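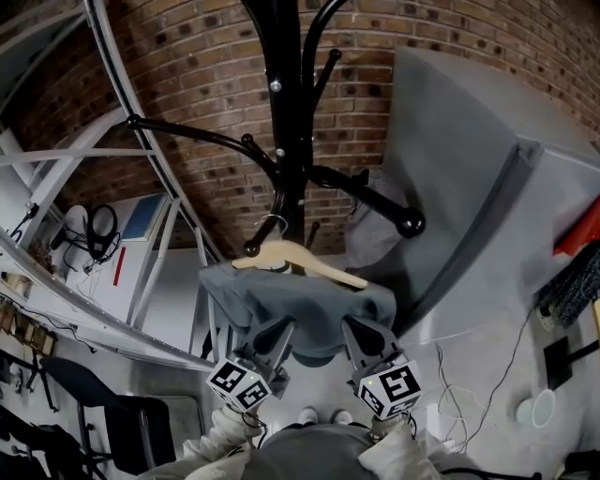
Photo: Rajkumari Thakur / Clevden workshop

Fri 22 June

Coat stand, black metal, back in use by the brick wall. Notes on load, arm height and hangers, to go with what Alper wrote in February.

Stand is the Pamdale one. Center pole, curved arms, a rounded knob on the end of each. Screws on the pole checked with the small driver before starting. Two took a quarter turn, the rest were tight. No thread lock used. If they back out again I will put some on and write it here.

Test 1, garments straight on the arms, no hangers. The gray-blue one was put on a lower arm by the collar. It stays, but the knob pushes a bump into the cloth and the bump is still there the next morning. Same result with the heavier work coat. The knobs are fine for hats and bags and poor for anything with a shoulder seam.

Test 2, same garments on hangers. Light wooden hanger, wire hook, over the lower left arm. The hook slides down the curve until it finds the low point and then stops. It does not climb back toward the knob when the garment is pulled straight, so there is no need to hold the hook while dressing the hanger. With the plastic Çınar hangers the hook is thicker and sits proud of the arm, and the whole thing swings. Wooden ones only from now on. The plastic ones have gone in the Clarkelora box.

Order that works:
Hook on the arm first, hanger empty.
Garment over the hanger from the front, both hands, one each side.
Pull down at the sides until the bunching is out of the shoulders.
Let go of both sides together.

Letting go of one side first tips the hanger, and thin cloth then slides off the low end. Did this three times in a row before changing the order. Dressing the hanger on the bench and carrying it over also works but takes longer, and the hem ends up on the floor on the way.

Load. Bags of washers from the stores, weighed on the bench scale, 300 g each, hung from one lower arm in a cloth sack. Added one at a time up to 8 bags. Pole leans toward the load from the fifth bag on, visible against the brick courses if you stand square to the wall. Feet did not lift. Took the bags off and the pole came back upright as far as I can judge by eye. Did not repeat on the upper arms. Rajkumari thinks the upper arms will be worse and I agree, but that is a guess until somebody hangs the sack there.

Heights. Floor to the top of the lower left arm at its low point is written on the tape stuck to the bench, I have not copied it over. Longest coat we have hangs clear of the concrete by 63 mm. Anything longer goes on an upper arm or folded on the shelf.

Position. The gray panel is leaning to the right of the stand and takes up the room where the stand could turn. With the stand closer to the panel, a loaded arm brushes it. Moved the stand toward the shelving - better, but sleeves on that side can then reach the cables on the shelf. Settled between the two. Floor marked with two strips of masking tape, gap between strips 205 mm, front feet go on the tape.

Alper Kocabaş's February note says to spread coats evenly around the pole. Agreed in principle. In practice everyone uses the arm nearest the door, so the light things should be put on the far side last and the heavy ones opposite each other.

Still open:
- upper arms, sack test
- felt or rubber under the feet, the concrete is not flat at the tape
- more wooden hangers, same hook thickness if they can be had
- copy the arm height off the bench tape before it gets cleaned

Garment left on its hanger overnight. Will look at the shoulders Monday.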